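**发件人:** Maribel Quispe(藏品登录与档案组)
**收件人:** 地方博物馆藏品管理邮件列表
**日期:** 2021年11月14日
**主题:** 回复:关于铜质藏品登录用语及库房温湿度记录格式的征求意见

各位同仁:

Hiba Haddad 女士上月就铜质藏品的登录用语致信本列表,所提问题涉及多家成员馆。现将原信有关段落引录于后,并由藏品登录与档案组逐条答复。

> 各位同仁:
>
> Dabbas 馆目前正将旧式纸质登录卡转录至 Stinudon 登录系统。已转录的409张卡片中,"材质"一栏写法极不统一,同一类器物先后写作"铜""黄铜""铜合金""铜质(疑)",另有若干张仅写"金属"。
>
> 我馆希望就以下几点征求意见:
>
> 一、材质未经仪器检测的,应以何种用语登录;
>
> 二、"锈蚀""变色""污渍""磨损"等状况用语,在旧卡中常混用,转录时应照录原文,还是按现行用语改写;
>
> 三、库房温湿度记录是否须与单件藏品的状况记录相关联,记录间隔以多少为宜。
>
> 另,我馆与 Lorberg 馆有一批器物长期互借,两馆登录号并行,转录后如何处理,亦请一并指示。
>
> Hiba Haddad
> Dabbas 馆藏品部

## 一、关于材质用语

未经检测的器物,材质一栏统一登录为上位类名,即"铜合金"。目视判断可写入"备注"栏,并注明判断人及判断日期。旧卡写有"黄铜"且附有检测报告编号的,照录"黄铜",报告编号一并录入"依据"栏。旧卡仅写"金属"的,暂录"金属(待定)",待下次盘点时复核,不得由转录人员凭器物名称推定。

"疑"字今后不再使用。旧卡中带有"疑"字的条目,转录为上位类名,原文存入"旧登录内容"栏。

## 二、关于状况用语

转录分两步进行。第一步照录旧卡原文,一字不改,包括明显的错字;第二步由登录人员对照实物,按现行用语另写一条状况记录,署名并注明日期。两条记录并存,不得相互覆盖。

现行用语中,"磨损"指表面因摩擦造成的损失;"变色"指颜色改变而表面未见明显增生物;"锈蚀"仅用于可确认有腐蚀产物的情形;"污渍"指外来附着物;"剥落"指表面层局部缺失。难以区分时,应描述所见的颜色、形态及分布位置,不作成因判断。以圆盘形器物为例,状况记录应先写整体,再写局部,部位以登录正面为准。

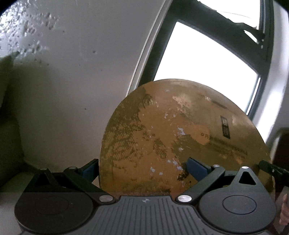
*参考图:黄铜圆盘,表面磨损不均;左半部可见深色条状斑驳,中部及下部散布浅蓝白色小斑点。*

部分成员馆习惯在状况栏写"保存良好""基本完好"等总评。此类用语可以保留,但须置于具体描述之后,且不能代替具体描述。盘点时若仅有总评而无描述,该条目按"未完成"处理。

涉及指纹状痕迹的,建议登录为"指纹状污迹",并写明所在部位。是否需要清理由保护人员另行评估,登录人员不在状况栏内提出处理意见。搬动金属藏品须佩戴丁腈手套,这一要求在六月修订的《库房操作须知》中已经列明,请各馆对照执行。

## 三、关于温湿度记录

温湿度记录以库房或展柜为单位保存,不逐件录入藏品条目。藏品条目中只登录其存放位置编号,由系统按位置编号调取相应时段的记录。藏品移位时,应当日更新位置编号,原位置编号及移出日期保留在"移动记录"栏内。

记录间隔定为12分钟。使用 Javby 记录仪的成员馆,请在设备设置中将间隔改为该数值,并核对设备时钟。仍采用人工抄录的馆,每日上午、下午各抄录一次,纸质原件装订成册,扫描件按月上传。

存放金属藏品的库房,相对湿度的控制数值由各馆保护人员根据藏品状况及建筑条件确定,并报本组备案。本组不规定统一数值。备案表须附上最近一个季度的实测曲线,缺测时段应标明起止时间及缺测缘由,不得以相邻数据补齐。

## 四、关于互借器物的登录号

Dabbas 馆与 Lorberg 馆的互借器物,以所有权归属馆的登录号为主号,借入馆的登录号转为临时号,录入"其他编号"栏。器物上已经书写或系挂的旧号一律保留,不得涂去或剪除。

两馆旧清单合计863条,其中同一器物重复登录的情形尚未全部厘清。请两馆各指定一名联系人,先行比对器物名称、尺寸及旧照片,凡三项均一致者方可合并;仅名称与尺寸一致的,暂列为"疑似重复",不作合并。比对结果以表格形式报送,表头沿用现行盘点表,不必另行设计。

所有权归属不明的器物,暂以最早的入库凭证所载机构为主号单位。凭证遗失的,由两馆书面说明,经本组确认后登录。

## 五、系统操作事项

Stinudon 系统的批量导入功能每次最多可提交100条。超过此数的,请分批提交,每批文件名后缀依次编号,前一批显示"已校验"之后再提交下一批。导入时请特别留意以下几处:

- "旧登录内容"栏须为纯文本,表格中的换行符应预先替换为分号;
- 日期不详的,填"不详",不要留空;
- 尺寸单位统一为厘米,旧卡使用其他单位的,原数值存入"旧登录内容"栏;
- 附图与条目以登录号关联,同一登录号下有多张附图时,以登录正面图为首图。

Hiba Haddad 女士信中提及的409条已转录记录,无须退回重做。请贵馆在系统中将其标记为"待补状况记录",随盘点进度逐步补齐。其中已将旧卡用语直接改写的条目,请依据纸质卡片补录原文,纸质卡片在补录完成之前不得移送外库。

其他成员馆如有类似情形,可参照上述办法办理。对本信内容有不同意见的,请直接回复本列表,并在主题行保留原有字样,以便归档。涉及具体藏品的保险估价及存放位置的信息,请勿在列表中发送,应另函寄至本组。

Maribel Quispe
藏品登录与档案组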